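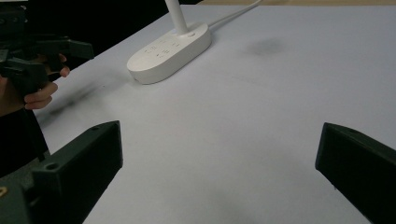
浅灰白色桌面，白色长椭圆形台灯底座

Cistach 桌面台灯与小物摆放记录

欢迎来到 Cistach！我们收集的是书桌：桌上放了什么，台灯摆在哪里，收拾的时候哪些东西挪了、哪些东西没挪。每条记录由一张照片和一段中文文字组成，另外配一行结构化字段。目前共 1,257 条，来自 27 张桌子，涉及 19 类桌面物品。

项目由 Mahfuz Matubbar 发起，文字规范和复核由 Nimal Khondokar 负责。我们俩都住在 Ivilport，最早只是互相发自己桌子的照片，聊着聊着发现光是“台灯放左边还是右边”就能说一晚上，于是干脆认真做成一份数据。写这份说明的时候我们还是很兴奋，所以有些地方会啰嗦，请多包涵（也欢迎跳着看）。

包里有什么

photos 目录放照片，按桌子编号分文件夹。
notes 目录放文字记录，一张照片对应一个纯文本文件，UTF-8 编码，文件主名和照片一致。
fields.csv 是结构化字段总表，一行一条记录。
objects.csv 是 19 类物品的名称、别名和判定说明。
desks.csv 是 27 张桌子的基本情况，包括桌面颜色、桌面形状、所在房间类型、有没有靠墙。
CHANGES.txt 是修改记录。

公开包分两部分。主包 1,000 条，随便怎么用都行；其余的放在 review 文件夹里，专门留给想试试自己整理思路的朋友。两部分的格式完全相同，但桌子不重叠，同一张桌子的记录只会出现在其中一边。第一版曾经把同一张桌子的记录拆到两边去了，结果很多人翻着翻着就说“这张我见过”，后来整个重新分了一遍。

字段说明

desk_id：桌子编号。编号没有顺序含义，也不对应人名。
stage：记录所处的阶段，取值有“日常”“收拾中”“收拾后”“空出桌面”。这一项由提交者自己填，照片本身往往判断不了，请不要拿它当画面内容用。
lamp_visible：台灯的可见程度，取值有“整盏”“部分”“仅底座”“不可见”。
lamp_base：底座形状，取值有“圆”“椭圆”“方”“夹式”“其他”“看不清”。
lamp_zone：台灯底座在照片里的大致位置，分上、中、下和左、中、右。
surface_tone：桌面看上去的色调，取值有“白”“灰白”“浅木色”“深木色”“黑”“其他”。
light：光线，取值有“自然光”“室内灯光”“混合”“不确定”。
objects：能认出来的桌面物品类别，多个之间用分号隔开。
note：一句到几句话的文字记录，和 notes 目录里的正文相同，方便直接在表格里搜索。
checked：是否经过第二个人复核。

关于色调多说一句。同一张白桌子，在窗边和在顶灯下看起来可以差很多，早晨偏蓝，傍晚偏黄，阴天干脆就是灰的。我们记的是照片里看到的颜色，没有去还原桌子“本来”的颜色。所以 desks.csv 里写“白”的桌子，在 fields.csv 里可能有一大堆“灰白”，这是正常情况，请不要当成错误提交给我们（已经收到好几次了，谢谢大家这么仔细！）。

为什么盯着台灯

书桌上的东西来来去去，杯子拿去洗了，本子塞进包里，充电线一周换三个位置，台灯却常常一动不动。收拾桌子的时候，很多人会绕着台灯擦，绕着台灯码书，连灰尘都会沿着底座留下一圈。我们很快就习惯用台灯来定位：先找到底座，再说别的东西在它的哪一边。

底座的形状也比想象中有意思得多。圆底座怎么转都一样，放下去就不用管了。长椭圆的底座有方向，稍微转一点，整张桌子的感觉就变了。有人喜欢让长轴和桌边平行，有人就爱斜着放，说这样灯杆前面能多出一小块地方搁手机。方底座最容易和桌角对齐，也最容易让人犯强迫症。夹式的不占桌面，可是夹在哪条边上又是一门学问，夹在抽屉上方的话抽屉拉出来会碰到螺杆。

Mahfuz 原来坚持台灯一定要放在写字手的对侧，免得手的影子落在纸上。Nimal 则认为现在大多数人对着屏幕，放哪一侧都没有那么要紧，反而是别让灯头的反光照进屏幕更重要。两个人都没有说服对方，所以字段里没有“摆放是否合理”这一项，将来也不打算加。

文字记录怎么写

这部分是我们花时间最多、也最喜欢的部分。规则很少，但请务必照做。

先写桌面，再写台灯，再写其余的东西。桌面写颜色和空出来的范围，不写材质，除非提交者在表里另外注明过。照片里的木纹有可能是贴面，白色桌面也有可能是好几种东西，光看照片猜材质，我们自己错过太多次了。

只看到底座就写底座。不要因为知道那是哪张桌子，就把灯杆、灯头、开关一起写进去。复核的时候最常见的改动就是删掉这些“脑补”出来的部分。

位置用照片里的上下左右来写，不用东南西北，也不用“靠窗那边”。如果提交者说了窗在哪里，可以写进 desks.csv。

颜色用普通的词，白、灰、米、浅木色都可以。不要写“奶油白”“雾霾蓝”这样的词，好听是好听，两个人写出来永远对不上。

不确定的时候，写“像是”或者直接用大类。一支看不清的笔就写“笔”，不用纠结是中性笔还是圆珠笔。一个看不清的盒子就写“盒子”。

下面是几段写得不错的文字，取自不同的桌子，可以当作语气参考。

“桌面灰白色，大部分空着。台灯在右上，圆底座，灯头朝左。左下有一本合着的本子，上面压着一支笔。”

“浅木色桌面，中间摊着几张纸。台灯只看得到底座，椭圆形，在左上。右边有一个杯子，杯把朝外。”

“黑色桌面，反光比较明显。台灯不可见。下方有一卷胶带和一把剪刀，剪刀合着。”

“白桌面，靠上的地方放着一排书，书脊朝前，字看不清。台灯夹在左侧桌边，夹子是黑色的。”

写到这种程度就够了，真的！短一点没有关系，我们更怕那种把一张空桌子写成散文的（Mahfuz 早期的记录就有这个毛病，已经全部重写）。

物品类别

objects.csv 一共 19 类：台灯、书、本子、散纸、笔、笔筒、剪刀、胶带、杯子、水瓶、键盘、鼠标、充电线、耳机、眼镜、钟表、盒子、植物、抹布。

有几类的边界吵过很久，结论写在这里。

本子和书：有明显书名或出版物样子的算书，其余算本子。看不清就按本子算。
散纸：没有装订的都算，包括便利贴、收据和信封。整沓便利贴也放在这里。
笔筒：只要里面插着笔就算笔筒，哪怕它原来是个杯子。空杯子还是杯子。
充电线：所有细线都归到这一类，包括台灯自己的电源线。这么做有点粗暴，但是桌上的线一旦绕在一起，谁也分不出哪根是哪根。
盒子：包括文件盒、眼镜盒、零食盒和没有盖子的收纳盒。
抹布：擦桌子的布、纸巾、超细纤维布都算。干的湿的不区分。

一条记录里可以出现这些类别之外的东西，只是不编号，正常写在文字里就好。类别表定下来之后就没有再动过，有人提议加“猫”，我们认真讨论了一次，最后还是让它留在文字里。

照片是怎么来的

桌子都在 Ivilport 及附近，有家里的书桌、合租房的公用桌、一家名叫 Majumder 的修表铺里的工作台，还有 Durnelent 自习室靠里的几张长桌。提交者自己决定什么时候拍、拍哪一部分。我们没有规定角度，也没有规定拍之前要不要收拾，所以桌面在照片里占多大的地方，各条记录差别很大，有的连桌子边缘和后面的地方也拍进来了。

收到照片之后做的处理很少：去掉附带的位置信息，统一文件格式，按桌子编号归档。没有调过颜色，没有裁过边，也没有把背景抹掉。拍得暗的就是暗的，虚的就是虚的。

出现人脸、门牌、证件、手写的私人内容的照片，收到后直接退回，不进入任何版本。手写字迹远到读不出来的可以保留，但文字记录里一律不转写。

复核

每条记录先由一个人写，再由另一个人对着照片看一遍。第二个人不改文风，只管对错：写到的东西照片里有没有，位置说得对不对，颜色是不是差太远。意见不一致的时候取更宽泛的说法，比如一个人写“浅灰”，一个人写“白”，最后记“灰白”。

我们一般在 Saturday 下午集中复核，一人一壶茶，桌上除了电脑尽量不放别的（坚持得不太好）。主包全部复核完毕，checked 字段都是“是”。review 文件夹里还有一部分没有做完，筛选的时候请留意。

适合做什么

想了解大家的书桌怎么摆，可以按 desk_id 把同一张桌子的照片排在一起看，光是看台灯的位置就很有意思。
想练习写简短准确的物品描述，可以先盖住 note 自己写，再拿出来比对。
想做桌面收纳方面的小调查或者课堂活动，可以用 objects 字段统计哪些东西总是一起出现。笔和散纸几乎形影不离，眼镜和台灯也常常挨得很近。
想给中文的室内物品描述做基础语料，可以直接用 notes 目录。

不太适合做什么

不要用来推断桌子主人的性格、职业或者生活习惯。桌面整不整齐和人怎么样没有什么关系，我们俩的桌子都在里面，一张很空，一张很满，猜得出来算你厉害。
不要用来比较台灯产品。我们没有收集品牌和型号，也没有测过亮度。
不要当作家庭书桌的普遍情况来引用。27 张桌子都来自同一片地方，浅色桌面偏多，带抽屉的老式写字台很少，站立式书桌一张都没有。
不要把文件顺序当作时间顺序。编号是归档时排的，前一张和后一张可能隔了很久。

已知问题

台灯底座和桌面颜色接近的时候，底座的边缘不容易看出来，lamp_base 里“圆”和“椭圆”可能记混，尤其是从斜上方看过去的圆底座，本来就会显得扁。拿不准的已经改成“看不清”，估计还有漏掉的。

light 字段偏主观。窗帘半拉、顶灯又开着的房间，两个人常常给出不同答案，目前多数记成了“混合”。

Majumder 工作台的记录里，小零件很多，文字里统一写成“小零件”，没有再细分。懂修表的朋友如果愿意帮忙补充，我们会高兴坏的！

早期有几条文字用了“桌子左边”却没有说明是照片的左边还是坐着的人的左边，主包里已经改完，review 文件夹里可能还有。

怎样参与

最需要的是深色桌面和夹式台灯的记录，这两样一直偏少。其次是空桌面。很多人觉得空桌子没什么可拍，可是空桌面配一盏台灯正是我们特别想要的样子，哪怕只看得到一个底座，也完全算一条合格的记录。

提交时请附上 desks.csv 要求的几项基本情况，以及自己写的文字。文字写得不好没关系，会有人一起改。同一张桌子可以多次提交，隔几天、换个光线、挪一挪东西都行，请沿用原来的桌子编号。

想改已有的记录，请写明文件名、原来的说法和你认为应该怎么写。只写“不对”两个字的，我们要对着照片找半天。

想撤回自己的照片，随时可以，不需要说明理由。撤回的记录会在下一次更新时连同文字一起删除，编号空着，不会分给别的照片。

使用与署名

照片和文字都可以免费用于学习、教学和研究，转载时请写“Cistach 桌面记录”，并注明用的是主包还是全部记录。做了修改请说明改了哪些字段。再次分发时请把这份说明一起带上，尤其是“不太适合做什么”那一节。

谢谢所有把桌子借给我们看的人，谢谢 Durnelent 自习室允许大家在闭馆前留下来多拍几张。下一版打算给 lamp_zone 加上和桌边的相对关系，斜着放的底座终于可以有自己的写法了，草稿在 CHANGES.txt 的末尾，欢迎提意见。

联系：Mahfuz Matubbar（照片与归档），Nimal Khondokar（文字与复核）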